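Thursday, November 15, 2018

Vindgate hanging piece, workshop notes. Cold start, heater took till ten to do anything.

Where we are: 586 leaves cut, all of them drilled, 400 lacquered. Rest are on the drying lines at the back. Don't touch the bottom row, done last night and still tacky when I pushed a thumb into one. Yes there is now a thumbprint. It'll go up top where only pigeons can see it.

Dretent lacquer, second tin. Noticeably yellower than the first tin, same label, same batch number as far as I can tell (label's got a drip over it). Held leaves from each side by side at the window, you can see it. Under the warm lamps you can't. Under the cold ones you can see it from the door. Options are mix the two lots all through the piece so it looks meant, or send back the tin and lose a week. Inclined to mix. Old leaves and new leaves on a tree aren't the same colour either.

Tried a first hang of the small ring this morning. 25 leaves, two hooks each, off the gantry. Notes:

- Ring sits level until you add the outer row, then dips towards the stairs side. Not a lot. Enough to bother me.
- Leaves on the short wires spin freely. Leaves on the long wires swing and then clack into each other. Nice noise once, horrible noise all day. Library are going to hate it, it's over the reading desks.
- Crimps held. Pulled hard on three of them, no slip.
- One wire kinked where it goes through the ring. Hole wants deburring, did it with the round file, took ages. Need the proper countersink back from whoever has it.

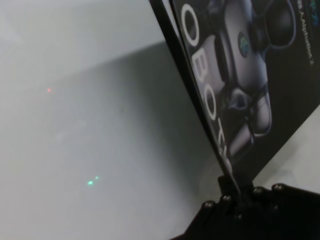

Shadows on the wall are better than the thing itself at the moment. With one lamp low down and off to the left you get three or four layers of leaf shape, soft at the back and hard at the front. Turned the main lights off and stood there far too long. Want to keep that. Means the lamp position matters as much as the ring and the drawing we sent Vindgate has it in the wrong place altogether. Redo drawing before the meeting, move lamp B down to the balcony rail, ask if there's power there.

Wire. The Jorkus wire is stiffer then the old stuff and holds every bend you ever put in it. Fine for short drops. For long drops I unrolled it under weight overnight and it's still got a curl. Tried stretching a length between the vice and the door frame, better, straight to the eye, but no way am I doing that for every leaf. Maybe thinner wire for the long ones? Thinner also hides better against the white ceiling. Check what load it takes before getting excited.

Weights, for the engineer: she/he/whoever wants one figure per hanging point, we keep giving the total. Weigh the ring bare, then ring plus inner row, then full. Kitchen scales no good for the full ring, borrow the hanging scale.

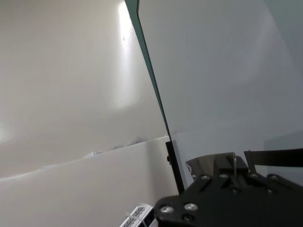
After lunch: the Somboon ring

Big ring came back from Somboon. Welds clean, ground flush, no complaints. But it's in two halves with a sleeve joint and the sleeves are a tight fit with bare metal, so once painted they won't go in at all. Mask the ends. Write MASK THE ENDS on the ring itself in chalk. (Done.)

Laid it on the floor on blankets and marked the hole spacing with a strip of card. First go came out half a space short at the join, beacuse I measured round the outside. Rubbed it all off, went round the middle line instead, closed up properly. Centre punched the first half. Second half tomorrow, knees have had enough.

Question still open is whether the leaves face all one way or at random. Did a quick test on the small ring, all one way: looks like a blind. Turned every other one: looks like a blind someone sat on. Random: best from below, messy from the balcony. My feeling is random at the outside and calmer towards the middle.
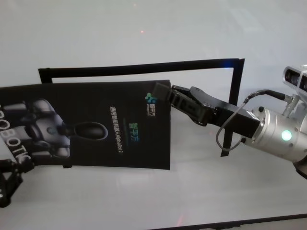
Pencilled in underneath after tea: don't agree, the messy one is the only one that moves when you walk under it, leave it messy right through and see what it does with the door open.

Fair. Will try it with the door open. Also with the heater blowing at it, that's nearer to what the vents will do.

Paint for the ring: still between the dark grey and plain white. White disappears, grey makes a line you read first and the leaves second. Two test bars hung up by the skylight, look again in proper daylight.

To do
- deburr holes, small ring
- lamp B, new drawing
- thin wire, sample lengths only
- ring Dretent about the yellow tin
- punch second half of big ring
- find the countersink!!
- photos of the shadows before the gantry gets moved

Packing crates last done for the March job are too shallow, leaves would touch the lid. Add a batten all round or build new. Batten first. Lamps off, heater off, lines left up overnight.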